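2023-08-03
Upholstery bench, Girley job

Fabric back from Tranisel this morning, 2 metres short again. Rang them, got put through to Messina st depot, they'll send the rest with the next run. Told them grey, fine weave, same dye lot or don't bother. Elisa Sanna took the call after lunch and has the new docket number, ask her.

Cut what we had anyway. Seat panels first, nap running front to back, then the boxing strips. Left the skirts till the rest turns up. Corner template from July is too tight, gives a pucker on the curve — eased it by 5 mm and it sits flat now. Marked the new one in red texta and binned the old one so nobody grabs it by mistake.

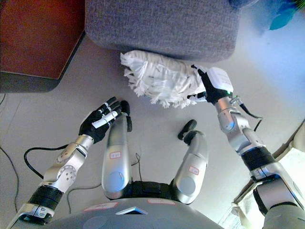
Spray glue test on foam offcuts. Zesturmont tin grabs quick but goes crunchy at the edge when it cures. Old tin slower, stays soft. Using the old one on anything people will sit on, Zesturmont for the base cloth only. Need 300 more staples for the long gun, the 10s not the 8s, last box was mislabled.

Walking foot machine skipping on the doubled seams. Changed needle, no diffrence. Dropped the top tension and went to a longer stitch, better but still missed a couple near the piping. Timing maybe? Don't want to open it up mid job.

Tomorrow: piping cord, finish second cushion, chase docket if no word by smoko. Colour of zips still not decided, charcoal is in the drawer if the client doesn't ring back.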